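Staltero Gripper Kit with Wrist Camera Holder

In stock at Koremico
Kit, not assembled
Price: 200 dollars, shipping is calculated at the checkout

Staltero is a two-finger gripper for small table-top robot arms. It is designed for people who build at home or in a shared workshop, and who want to see what the gripper sees. The small camera sits at the wrist and looks along the fingers to the table.

The kit comes from our own need. Beatriz Tavares built the first one for her arm at home, and it was too heavy, so the arm was tired before the gripper closed. In February we made it lighter and moved the motor behind the wrist plate. The kit you can buy now is the third version. Old fingers from the second version still fit, but the old camera holder does not.

What is in the box

Two fingers, black
Wrist plate
Camera holder, two pieces
One servo with metal gears
Linkage parts and one bag of screws
Servo cable
Hex key
Printed instructions in English

Not in the box: the arm, the camera, the controller and the power supply.

Specifications

Opening between finger tips: 55 mm
Servo supply: 6 V
Screws in the bag: 21, with two spare
Colour of fingers: black
Camera: any small USB camera with a square board and two or four holes
Controller: tested with the Onunix servo board. Other boards with a normal servo output should work too, but we have not tried all of them.

Please measure your wrist flange before you order. The drawing is on the download page. If your holes are different, you can drill the wrist plate. Leave the middle area free, the cable goes through there.

Building it

You need one quiet evening. Jaime Vilela wrote the instructions and he built one kit again from the beginning while he was writing them, so the order of the steps is correct. Two places need more attention.

First, set the servo to the centre position before you put the horn on. If you forget it, the fingers will close only half of the way and you must open everything again.

Second, do not tighten the four linkage screws completely. The fingers should move with the hand pressure of one finger and make no click. Put a very small drop of thread lock on each screw and wait until the next day before you power the servo.

The camera holder goes on last. It can be turned in small steps and fixed with one screw. We like to set it so that both finger tips are in the lower corners of the picture and the space in front of the gripper stays free. When you have found a good angle, make a mark with a pencil on the holder – after a hard bump you can return to the same place without doing the calibration again.

Questions we receive often

Can I use it without a camera?
Yes. Leave the holder away and keep the rest.

Can I print longer fingers?
Yes, the files are free for customers. With longer fingers the grip becomes weaker at the tips.

Is it strong?
It is made for light things on a table. Please do not lift tools or full bottles with it.

Is it safe for children?
The fingers can pinch. An adult should be near and the power switch should be easy to reach.

My servo hums when the gripper is closed. Is it broken?
Most likely it is closing against a hard object and still pushing. Reduce the closing position a little in your program. If it hums also when open, write to us.

Spare parts

Fingers (pair), linkage set, servo and camera holder are sold also separately. For spare parts please tell us the version. It is on the inner side of the wrist plate.

Delivery and returns

We pack orders on two days of the week, and you receive a message when the box leaves. You can return the kit if the screw bag is still closed. If something is missing, write to us with your order number and we send the part with no discussion.

From the workshop 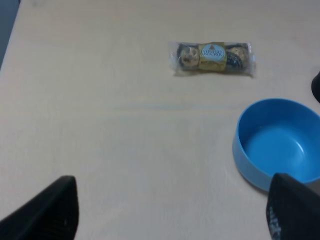 Kocabaş shared workshop, Hamilton, November 2019

View from the wrist camera with the gripper open, a three-piece pack of Ferrero Rocher ahead on the table and a blue bowl at the right. Soft light like this is enough for the camera. Shiny film and gold foil are good things to practise on after you finish with plain wooden blocks – start slowly, and come down with the fingers wide open.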